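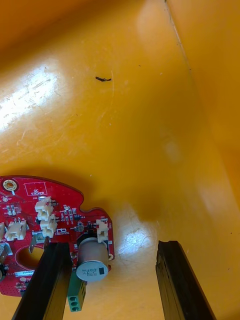
Robotics > Teleop and teaching

Teaching two arms to sort parts by remote, grippers keep missing the bin floor?

Posted 21/01/2022 by Ibsa Tefera

Hi all. Driving two arms by remote to record demos, parts go from yellow trays to a steel one in the middle. 52 demos so far. Boards OK, wires awful, I either pinch air or close way too high. Wrist view is all shine. Should I bin the lot and start over? Using the Drullach pendant if it matters. 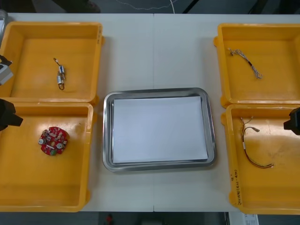

Layout first, then driving. You want the start of every demo to be the same for the person holding the controls, otherwise you're teaching hesitation. One part per tray like you've got, motor and board on the left, wires on the right, good. White sheet in the steel tray helps too, gives you a plain colour to aim at. Don't bin the 52. Watch them back, cut the ones where you stopped to think. We kept 8 seconds as our limit for a pause on the Nulla job and it was plenty.
Augustina Quansah
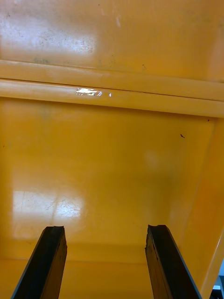

Wrist view, fingers open over bare plastic.

Second answer, quick one. Glare is your depth problem I reckon. Turn the overhead light down or move it, matte tape on the tray floor works aswell. And go down slow, stop, then close. Not all one move. I did 2 days of one-move demos in December and the policy just snatched at everything. Yordanov pads grip thin wire better than bare fingers, they're not cheap though.

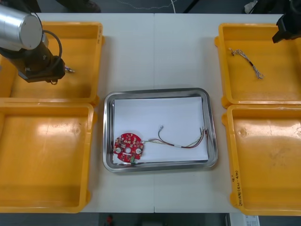 How many demos do I need before training is worth a try?

Depends on the part, but try some 400 for wires and far less for the boards. Train early anyway, you'll see wich grabs are weak and can record more of those.

Ibsa Tefera: thanks both, will tape the trays tonight. Anyone got the Ramanus playback tool going on an older laptop? Mine just hangs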